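The Sponge Stays

In which a repair bench gives up its good tools, one at a time, for something from the dish soap aisle

The electronics trade has spent a great deal of money on the problem of the third hand. You have a wire, and you have a place the wire has to go, and both of your own hands are already busy with something hot. The catalogs will sell you a weighted base with alligator clips on stalks. They will sell you a magnetic base with better stalks. For $400 they will sell you a ball-jointed holding system in a padded case, and the padded case is very nice.

Rutilio Ledesma owns the padded case. He keeps receipts in it.

What holds the wire at Bañuelos, the repair shop he runs in two rooms behind a tire store, is a kitchen sponge. It is the ordinary kind, green on one side for pans and a lighter green on the other for everything else. A small one goes on top of a big one, scrubber to scrubber, and the two scouring pads grip each other about as well as a pair of wool socks in a drawer. Nothing is glued. The wire rests on the stack with its ring terminal hanging wherever Ledesma would like it to hang, until he would like it somewhere else.

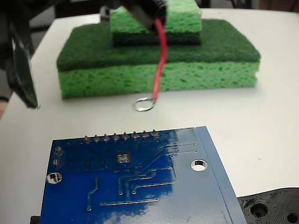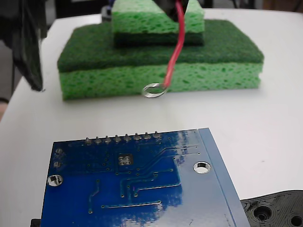
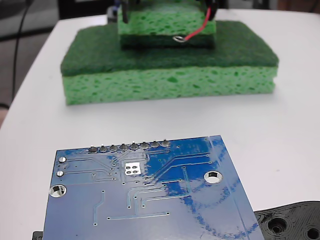

Small sponge over big sponge, with the red lead and its ring terminal.

OSTUTLEY, 2019-11-20

The shop does control boards, mostly. Washing machines, garage doors, the occasional commercial ice maker whose owner is standing in the doorway describing how much fish he has. By Ledesma's ledger, which is a real ledger with a cloth spine, 1,652 jobs have crossed the bench since he took over the lease, and he can tell you which of them were caused by ants.

The sponge came in during October of a bad year for clips. The teeth on the old ones had been chewing the insulation, and Rigoberto Quintero, who does the crimping and has opinions about it, was tired of finding little bite marks in leads he'd just made. He had gone out for paper towels. He came back with paper towels and sponges and cut a notch in one with a box knife while Ledesma was on the phone with a distributor.

"I thought he was making lunch," Ledesma says.

Quintero's case for the sponge is short. It doesn't scratch. It doesn't roll. It stays where you put it down, and if you drop it on a board you have dropped a sponge on a board. He will concede that it melts some if you are careless with the iron, and that the smell is worse than you would guess. His rule is that the iron goes nowhere near the stack. The stack is for parking, he says, and for lining things up, and for having a look at a crimp before it goes under a screw for the next ten years.

Ledesma held out longer. He had bought a Bodden clamp, the big one, with a crank, and driven to Plarnau to pick it up in person. For most of that winter he used the clamp on his half of the bench and Quintero used the sponge on the other half, and they did not discuss it. Then one afternoon Ledesma reached across and borrowed the sponge. He describes this as a loan. The clamp is in the front room now, holding the door.

There are refinements, naturally. Quintero likes the big sponge scrubber up, since the rough side is what keeps the little one from skating. He buys them dry and keeps them dry, and a separate sponge, blue, lives at the sink so that no one gets ideas. The blue one has been found on the bench twice. Words were exchanged.

They go through a pack every few months at a cost of around $3, which Ledesma enters in the ledger under "fixtures." His accountant has asked about it. He told her to come by and see the fixtures, and she said she would take his word.

I asked whether he'd ever sell the holding system, the one in the padded case, seeing as it still had the plastic on the knobs. He looked over at the shelf. He said a customer had offered him 30 dollars for it once, and that he'd been insulted, and that if I knew where the man lived he'd like the address.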